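Drawer state from a single head view - masking the inside of the box

Mobile Manipulation Forum > Perception > Methods and results

testeves
January 12, 2021

Hello everyone, and a happy new year to those I haven't pestered yet. I promised in the old thread that I would write up the drawer work once the December runs were finished, and they are, so please get yourself a coffee because I have never managed to write a short post in my life.

For people who missed the first round: we're trying to tell, from one still taken at head height, whether a drawer is open, and how far. No depth, no video, no arm contact. The network (we call it Mernus, after the street our lab used to be on) gives a single number between closed and fully out, and the planner uses that number to decide whether to go for the knob or go straight for the inside of the box. We trained it on over 1,000 stills from bedrooms and home offices and held back 172 for testing, taken in rooms it had never seen.

On the held-back set it was very good, and I was very pleased with myself for most of an evening. Then Bogumił asked me what it was looking at. I said the front edge, surely, and how far it has moved from the body of the cabinet. He said "are you sure", in the tone those of you who know him will recognize, and so I went and checked.

What I did was simple. For every test still with an open drawer, I painted over the inside of the box with the color of the cabinet front, leaving the drawer front, the knob if you can see it, the shadow and the gap at the side exactly as they were. A person looking at the result can still tell you at once that the drawer is out. Mernus can't, or at least it gets a great deal less sure of itself. The estimates slid toward closed nearly everywhere, and on furniture with a raw wood box behind a varnished front they slid furthest.

So my reading is that we have built a rather fine detector of pale wood. Here is the kind of furniture I mean, where the box is so much lighter than the rest that I can't really blame it.
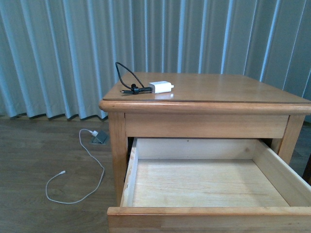
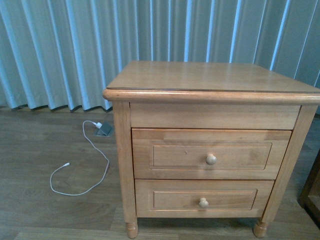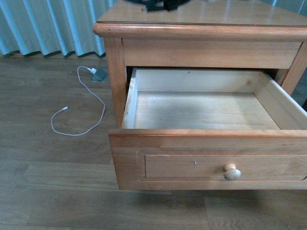 Nightstand set, head view. Drawer out in the first and the last, drawers shut in the middle one.

The masked version of the last one was the case that convinced me. The front is way down low with a knob on it and a shadow under it on the floor, everything you could want, and with the inside painted over the estimate dropped to less than half of what it had been.

I'd love to hear whether others have seen this, and what you did. I have some ideas, but they all involve collecting more data and I'm tired.

igillies
Lovely write-up, Tiago, and I mean that, but I'm going to be the difficult one. I don't think your masking test shows what you say it shows.

When you paint a flat patch of honey color into an open drawer you aren't only hiding the pale wood. You're also making a picture that can't exist. There's no drawer on earth with a smooth varnished sheet where the bottom and the back wall ought to be. The network has never met anything like it, and a network that meets something strange will very often fall back to whatever it saw most in training, and I would bet you a good dinner that most of your training stills were closed drawers. Were they?

testeves
They were. By a long way. People mostly keep their drawers shut, I'm afraid. Dinner noted.

bmalinowski
Good evening. I want to defend the test a little since I am partly guilty of it.

Ishbel is right that the patch is strange. But if the fallback were the whole story, the drop should be the same for all the furniture, because the patch is equally strange in all of it. Tiago says it was largest for the raw wood boxes. On the white desks, where the inside is white as well, the number hardly moved. I have looked at those myself and I was surprised how steady it was.

igillies
But a white patch on a white drawer isn't equally strange, Bogumił, it's nearly the same picture! You've hardly changed any pixels. Of course it was steady. The size of the change and the size of the drop are tangled up together, and I don't see how you pull them apart with this design.

bmalinowski
Hm. Yes. That one I have to think about.

anneliese_h
I hope it's all right to come in sideways. We had a cousin of this problem at Zepeda with kitchen cabinets, and after a lot of going back and forth what helped us was to stop painting things out and start recoloring them. Keep the shading, keep the grain, keep the corners of the box, and only shift the hue and the brightness until the inside matches the outside. It takes an afternoon to get the tool right and then it's quick. What you end up with is a drawer that somebody could have built, stained all the way through, and I think that takes care of most of Ishbel's worry.

I'd also do the reverse and make the closed ones harder. Take your middle picture. The tabletop is bare and lighter toward the back, and I can easily imagine a network that has learned "large pale flat area near the top of the cabinet" being tempted by that. What did it give for that still?

testeves
Anneliese, that is an excellent question and you won't like the answer. It said closed, but with much less confidence than for the dark furniture. I had put that down to noise. I'm now sitting here wondering why I ever put it down to noise.

The recoloring idea is wonderful and I'll do it. Would you share the tool, or is it locked up?

anneliese_h
It's rather ugly but it isn't locked up. I'll send it to you tonight with a few notes, mostly about edges. Do mind the top rim of the side walls. If those stay pale while the bottom gets stained, you've left it a nice bright outline of the box, and it will use that.

trisam
Reading along with great interest, as I'm the one who has to live with these numbers in the planner. May I ask for something less scientific? For me it matters very little why it works as long as I know when it doesn't. If the drop only happens with painted pictures, that's a fine result for a paper, but my planner never meets painted pictures. Do you have real furniture with a dark inside? In my parents' house every drawer is lined with brown paper, and I would like to know what Mernus makes of those before I let an arm go near one.

testeves
There are 24 stills in the test set where the inside is as dark as the front or darker. It's worse on them, clearly worse, but they come from only 5 pieces of furniture, so I didn't want to wave them about. I suppose I should have led with them.

igillies
You should have led with them! That's your result! I'd believe a handful of real dressers over any amount of painting. It's thin, I grant you, but it's thin in the right direction, and it can't be explained away by a patch that looks odd.

bmalinowski
I agree with Ishbel about the real ones and I still don't agree that the masking is worthless. It told us where to look. Without it, Tiago wouldn't have sorted the test set by inside color at all, and we would have sent the average to Pralau and been congratulated.

igillies
Fine, I'll give you "told us where to look". I won't give you "shows".

trisam
I can lend you my mother's brown paper.

testeves
Trí, please do, I'm quite serious. Lining a light drawer with dark paper gives us the same furniture, same room and same light, with only the inside changed, and there's no painting involved for Ishbel to object to. I'll do that alongside Anneliese's recoloring and compare the two. If they agree, Ishbel still gets her dinner, because she was right about the training balance, and if they don't agree I'll be back here asking for help again.

One more thing while I have you all. Has anyone tried feeding in the closed and open views of the same piece as a pair during training? The group at Homach mentioned it to me in passing and I forgot to ask how they lined up the viewpoints. Ours wander quite a bit from one still to the next, as you can see from how differently the nightstand sits in those three, and I'm not sure it would help us without some kind of alignment first.

anneliese_h
We tried it without alignment and it was a wash. I'd do the paper first. Tool is in your inbox.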